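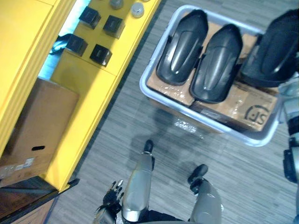 Figure 4. Head-camera view of the lower body and hands, with a yellow cabinet at left and a translucent white bin at right.

4.2 Viewer retention during live game announcements

Announcement broadcasts differ from ordinary game streams in that the schedule is partly hidden from the audience. Viewers know the start time and usually the names of a few titles, but they don't know the order in which the titles will be shown. We examined how this affects the time at which viewers leave.

The data come from four broadcasts carried by Cudotero, a regional streaming service, beginning in February. Each broadcast was split into segments, with a new segment starting whenever the host introduced a different title or moved to an interview. Segment boundaries were marked independently by two coders, and differences were settled by a third. Advertising breaks were kept as separate segments and left out of the main model.

From each broadcast we drew a random sample of 2000 sessions. A session was dropped if the connection was lost and picked up again within 45 seconds, as the logs store such cases as two short sessions and overstate the number of departures. Sessions opened after the closing credits had started were also dropped. Viewers who had the stream muted in a background tab could not be told apart from active viewers, and this remains a weakness of the log data.

Departures were modeled with a discrete-time hazard function. The predictors were segment type, time since the last new title, chat volume, and whether the title had been named in advance. Following Thepsuriya and Fashola, chat volume was scaled within each broadcast, so that a busy channel would not dominate the estimate. Random intercepts were fitted by broadcast.

Time since the last new title was the strongest predictor. The hazard rose steadily during developer interviews and fell once a trailer began. Titles named in advance held viewers until they were shown, after which departures rose sharply in the next segment. Unannounced titles had a weaker effect in both directions. Chat volume added little once segment type was in the model.

A follow-up questionnaire was sent to registered viewers and returned by 388 of them. The most common reason given for leaving was that the one title the viewer cared about had already appeared. Several respondents wrote that they planned to watch a shorter edited version later. Questionnaire answers were not linked to session logs, so stated reasons can't be checked against actual leaving times.

The ordering of titles was set by the organizers and was not random. Larger titles tended to be placed near the end, and the effect of position can't be fully separated from the effect of title size. Section 4.3 repeats the analysis with position entered as a covariate.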